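Erora

Erora is a market town in the lower Nakham valley, on the east bank of the River Nakham. It is the seat of the Erora District Council and the largest settlement in the valley. The town is known for its covered market, its slate quarries, which are now closed, and its tradition of small engineering and repair workshops.

History

The earliest written mention of Erora is in a charter of 1016, which grants the right to take a toll at the river crossing. The crossing was a ford until the late Middle Ages, when a stone bridge of four arches was built. The bridge was damaged by floods on several occasions and was rebuilt in its present form after the flood of December 1811.

Slate was dug on the hills above the town from the seventeenth century. At the height of the trade the quarries employed 500 men, many of whom lived in the terraces on Benjelloun Street and in the lanes behind it. The last quarry closed in 1958. The spoil heaps on the northern side of the town are now protected for their mosses and lichens.

Economy

Workshops grew up beside the quarries to make and mend cutting tools, pumps and winding gear. Several of them outlived the slate trade and turned to farm machinery, clocks and later electrical goods. The largest, Triltilance, was founded by Ignacio Szabo as a pump repair business and employs 124 people at its works near the railway station. Retail, local government and food processing are the other main sources of work. 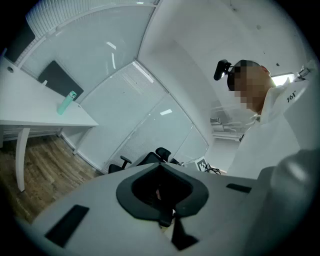
Hand-held gripper with a pale housing. Head-worn equipment is also in use.

The covered market is held twice a week in a hall of brick and cast iron. It has 60 permanent stalls, let by the district council on yearly terms. Cheese, wool and seed potatoes have been sold there since the hall opened, and a plant fair takes place each spring.

Transport

Erora railway station is on the Nakham Valley Line. Goods traffic ended when the quarry sidings were lifted, but passenger trains run throughout the day. The main road formerly crossed the old bridge and passed through the market square. A bypass to the east of the town was opened on 03/06/2022, and the bridge is now limited to light vehicles, cyclists and people on foot.

Culture

The town museum occupies the former toll house and holds quarry records, maps and a collection of slate carvings. The Erora Brass Band, formed by quarrymen, plays in the market square every December.

See also

Nakham Valley Line
River Nakham
Slate industry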